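Plestora Undermat, reviewed by Teresa Brennan
Posted 11/30/20

I bought the Plestora Undermat in April, when my downstairs neighbor, Mr. Deng, left his third note. The notes were polite. The third one had a little drawing of a sewing machine with lightning coming out of it.

The Undermat is a slab of dense felt and rubber that goes under whatever is making your neighbors hate you. Mine goes under a Loment overlocker, a fine machine that sounds like a wasp in a coffee can. The mat cost $139, or more than I paid for the overlocker, a fact I kept from my husband until he read the receipt out loud at dinner. 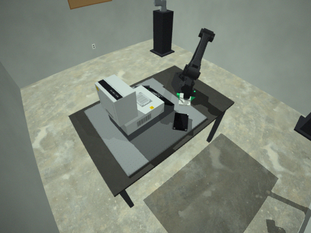
Out of the box it smells like a tire shop. Plestora says to air it for 12 hours. Give it nine days and a balcony. Once the smell goes, you have to decide on a size, and I got this wrong by ordering the small one, which fits exactly under the machine and leaves the foot pedal, the scissors and my coffee to fend for themselves. A light gray board that takes up most of the table, with just a dark border showing at the edges, is the look I should have paid for. Things stay put on a big surface. On the small one, my overlocker creeps east during long seams and has to be hauled back like a dog at a picnic.

Does it work? The rattle is gone. The hum is still there, only lower, and it now travels down the table legs instead of through the top. I solved that with four Vurirden rubber cups at the hardware store, which were cheap and, I suspect, did half the job. The mat gets all the credit in this house because of what it cost.

Cleaning is bad. Thread sticks to it, lint sticks to it, and a lint roller sticks to it hardest of all. Vacuum it and don't look closely.

Mr. Deng hasn't left a note since June. He has bought a treadmill.

Three stars out of five. Get the large.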